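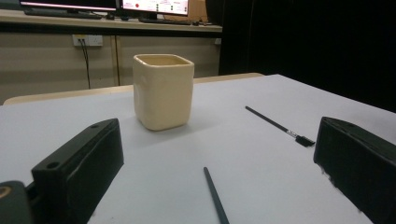

Woltier says a square mouth on a slip-cast body will always pull at the corners on drying, and that we should stop blaming the glaze for it. The note came back with the test sheet, in pencil, next to my line about the rim. Fair enough. I had put the unevenness down to glaze thickness only, and I had not measured the bodies before the bisque.

January 3, 2003

Kevodura cup, square mouth, butter-yellow gloss. Looked at it on the white table this morning with the blinds half down. The color is closer to cream than the tile was. Glaze has a slight unevenness over the whole outside, which I don't mind. The highlight on the left face shows it up more than anything. There is a dimple on that side. Marked it on the sheet as a body fault with a question mark.

Two ways I can think of to get a dimple there:

Thumb pressure coming out of the mold, when the wall is still soft.
Mold released too early on one side and the wall sucked in a little.

No way to tell from the finished cup. Next batch I want each one looked at when it leaves the mold and again before bisque, with the face marked in food coloring (it burns off) so we know which side was which.

Corners: rounded as drawn. The bulge on the four sides is right, gentle, and I would not flatten it any further. The November drawing had the sides nearly straight and those cups felt like boxes in the hand.

Rim: drinking from the flat side is awkward, drinking from a corner is fine. Same as with the first version. Worth putting in the sheet for the shop because people will try the flat side first and get it down their chin.

Recipe is still 2313, no change. Sieved through 200 mesh. Pangaribuan mix for the body, last of the old bag. The new bag is a different lot, so run a shrinkage bar before casting anything with it. I skipped this in November and lost most of a shelf.

Dip time was 3 seconds, poured inside first, left to dry, then dipped the outside holding the foot. I think that's too long for a wall this thin. Try 2 on half of the next lot and leave the other half alone. Don't change the water at the same time.

Kenia has asked for a darker yellow for their order. Told them not before we have this one steady. The iron would have to go up and I'd expect it to break more at the rim, which may or may not suit them. Small test when there is room in the kiln.

To do:
Shrinkage bar, new lot
3 cups from the old mold for comparison, same glaze
Check the mold seam on the dimple side
Write the lot number on the bucket lid, the tape came off again
Ask Woltier how long they leave theirs before release

Kiln shelf two needs wash before the next glaze firing.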